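Toy animals

Toy animals are small figures of real creatures, made for play, for collecting or for putting on a shelf and dusting twice a year. I've been filling in this page of our Gollodden local encyclopedia on and off for ages, and I keep finding more to add!

People have been making little animals for as long as they've been making anything, it seems. Clay ones came early, then carved wood, then tin and lead (please don't let children chew the old lead ones). In this part of the world the big name was Skorkero, a workshop over in Nodley that turned out farm sets by the cartload. Their first price list had 70 figures in it, and the last one had 925, if you count the repaints – and collectors always count the repaints.

The workshop was run for most of its life by Győző Mészáros, who had trained as a saddle maker and was very fussy about horses. His horses are lovely. His pigs look like other people's pigs. The sheep came in seven poses, and the lying-down one is the one everybody wants now, mostly on account of its ears, which snapped off if you so much as looked at them.

Later on the molds were sold to Mạch, a bigger firm that switched to plastic and dropped the painted bases. Some folks will tell you this ruined everything. I grew up with the plastic ones and I think they're great, partly because you could take them in the bath. Early Mạch figures have a mold number under the belly, and the highest I've come across is 1274, on a goat.

For cleaning, use lukewarm water and a soft toothbrush, and go easy around the eyes. Old tin figures should stay dry. There's a swap table in Nodley every August, and it's well worth the bus ride if you like goats.
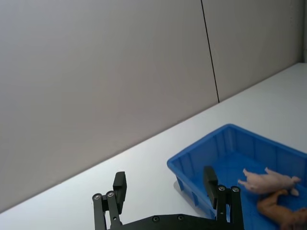
Two toy animals in a blue plastic tray.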